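## 2. Planning the purchase

Complete this section before placing an order for a Clandatus arm. The quotation issued by Tretitz remains open until the end of February.

1. Confirm the kitchen layout in the simulator supplied with the planning licence. Enter the cabinet and worktop heights as measured on site.
2. Select the gripper. Soft fingers are advised where the arm will work close to drawer fronts and handles.
3. Run each planned task in simulation and record any position the arm cannot reach. 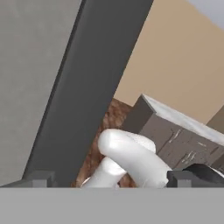
4. Enter the costs in the budget sheet:

| Item | Cost (£) |
|---|---|
| Arm and controller | 3,578 |
| Soft gripper and mounts | 1,221 |
| Planning licence, per year | 300 |

5. Add delivery and installation, which Rizvi quotes separately for each site.
6. Allow for two sets of replacement fingers in the first year. These are charged as spare parts and must be shown on their own line.

**Note:** The planning licence is renewed yearly. Sites that expect to change their layout should keep it in force – a lapsed licence cannot be restored and must be bought again.

**Caution:** A successful simulation does not replace the site survey. Do not fix the arm to any worktop until the surveyor has approved the mounting point in writing.

Send the completed budget sheet and the list of unreachable positions to the Cusstead office with the order form.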